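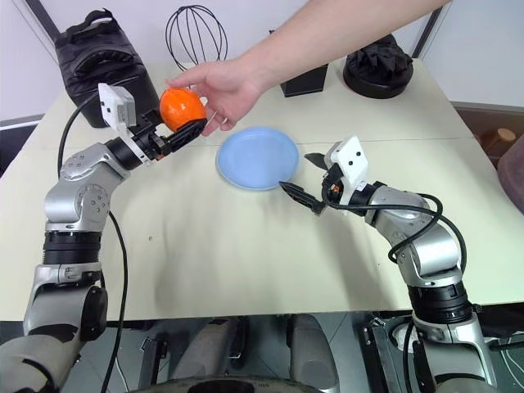
An orange held just above the table, with a hand on it

ZAMTON AND DISTRICT BUS USERS' GROUP
Minutes of the meeting held on 26th May

Present: the chair, the secretary, members from Zamton, Clundisora and the Jikadach estate, and a representative of Henao Coaches for items 1 to 4.

Apologies were received from the parish clerk at Clundisora and from the member who looks after the timetable cases.

1. Minutes of the last meeting
Agreed as correct, with one change. Under "Shelters", "Mill Lane" should read "Mill Road". There is no stop in Mill Lane.

2. Matters arising
The broken seat at the Zamton library stop has been taken away but no new one has been put in. The secretary has written twice and will write again. The overgrown hedge by the Clundisora turning circle has been cut back on the road side. It still hangs over the pavement on the other side, where people wait.

The lost property question was answered by the operator. Items left on the bus are kept at the depot and can be collected on weekday mornings. Members asked for this to be printed on the timetable leaflet, as at present it is only given on the website.

3. Route 37
The main business of the meeting. Henao Coaches is looking at the timetable for the 37 from September and wanted views before anything is drawn up. The chair asked that members speak about journeys they make themselves.

The 1425 from Zamton was discussed at length. It leaves before the afternoon surgery at the health centre has got going, and the next bus is after the schools come out and is often full by the market place. Members from Clundisora said they either book morning appointments, which are hard to get, or pay for a taxi home. One member walks down to the main road and catches the 84 instead, but there is no footway for part of the way and she will not do it in winter.

The operator said the 1425 could be moved later only if the same vehicle could still be back for its school run. A small change might be possible. A larger one would need another driver on shift. It was pointed out that even a small change would help people coming off the 84, who at the moment see the 37 pulling out as they arrive. The operator had not been aware of this and took a note of it.

Two members were against any change, as they use the 1425 to get home from work in the shops and would have a longer wait. The chair said their views would be put in the letter along with the rest.

Agreed: secretary to write to the operator setting out both views and asking for a connection with the 84 to be looked at first.

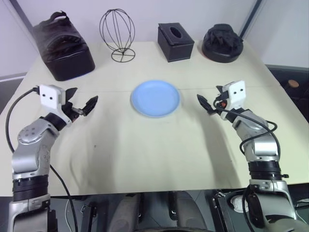 Members from the Jikadach estate then asked whether the 37 could run through the estate on Saturdays as it does in the week. On Saturdays it stays on the bypass and the nearest stop is at the roundabout, which is a long walk with shopping. The operator said the Saturday route had been set before the newer houses were built and there was no objection in principle. The difficulty is parked cars on the bend by the play area. Drivers have reported having to reverse.

It was suggested that the council be asked for a short length of yellow line at the bend. Some members doubted this would be popular -- visitors park there for the football -- but it was agreed to ask.

4. Fares and passes
The operator said there were no plans to change single fares this year. The weekly ticket will be accepted on both the 37 and the 84. Several members had been told by drivers that it was not valid on the 84. The operator apologised and will put a notice up in the depot.

A member asked if cash would continue to be taken. Yes, though drivers may not be able to change large notes early in the day.

The operator's representative was thanked and left the meeting.

5. Shelters and stops
Work needed, as reported:
Clundisora green: gutter blocked, water runs down the back panel.
Jikadach estate, first stop: timetable case cracked and the sheet inside cannot be read.
Zamton market place: light out over stand 3.
Mill Road: nothing to report except that the bin is never emptied.

Secretary to send the list to the council. The cracked case to be reported separately, as it belongs to the operator.

6. Leaflet
The draft leaflet was passed round. Members liked the map but thought the print too small on the back. The line about dogs to be reworded. Clundisora was spelt two different ways and this must be put right before it goes to the printer. The lost property hours are to go in under item 2 above, if there is room.

7. Any other business
A member asked why the group does not meet on a weekday evening. The last bus to Clundisora leaves too early for people to get home afterwards. The chair said this could go in the letter as well.

8. Next meeting
To be held in September, when the draft timetable should be ready. Date to be confirmed by the secretary.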